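# Handout 3: Tray Service Cell, Table Layout and First Pick Order

Shared workshop build, Ralell course. Revised Oct 31, 2020. 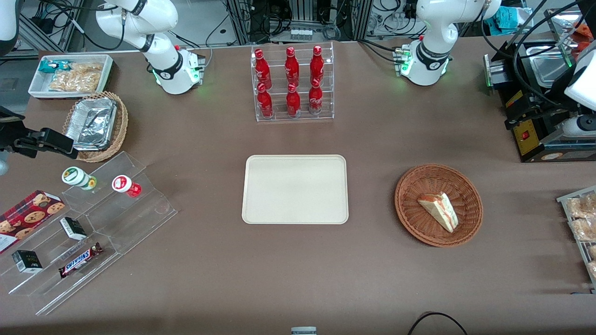
*Fig. 1. Two-arm table with stock laid out and the serving tray empty.*

## 1. Purpose

The cell fills one tray with a drink, a snack and a bread item. This handout covers where stock goes on the table and the order in which item types are brought up. Wiring is in Handout 2. The Bisow press routine is not part of this session.

## 2. Table zones

"Left" and "right" are used for the arms as the robot would name them, so the right arm is the one on the left side of Fig. 1. For everything else, use left and right as seen in the figure. Mixed use of the two has caused most of the wrong entries in the zone file.

| Zone | Stock | Default arm |
|---|---|---|
| A | Crackers, snack packet | right |
| B | Stepped stand: jars, small boxes, chocolate bar | right |
| C | Bottle rack | either |
| D | Sandwich basket | left |
| E | Wire rack: packaged rolls | left |
| T | Tray | both, one at a time |

Zone T is locked by whichever arm requests it first. The other arm waits at its park pose. Do not shorten the lock by releasing it at gripper open; release it at park.

## 3. Bottles

The rack has two tiers of three. Pick the front row first. A rear bottle is approached from above only, and the approach height is set from the cap, not the shoulder of the bottle.

Start with a grip hold of 882 ms before lift. Shorter holds are allowed once you have 39 clean picks in the log. The log counts a pick as clean only if the bottle is placed and the arm parks without a stop.

## 4. Soft and loose items

Sandwich: grip across the bread faces, lowest force setting. Re-teach the pose if the sandwich has been replaced, since the cut edge rarely ends up at the same angle.

Bagged crackers: pick by the film. Expect the bag to swing. Keep travel speed down until the bag is over T.

Jars: upright only. A jar on its side is skipped and flagged.

## 5. Cables

Check slack at both arm bases with the arms at full reach before enabling motion. Cables lying on the table near the press must stay outside the path to zone E.

## 6. To hand in

1. Zone file in Patrício format, one entry per zone.
2. Pick log for zones C and D.
3. A note on any stop, with the joint positions at the time. Logs are trimmed at 2,000 lines, so copy the stop entry out the same day.

Reading for next session: Rarnurden manual, section on park poses.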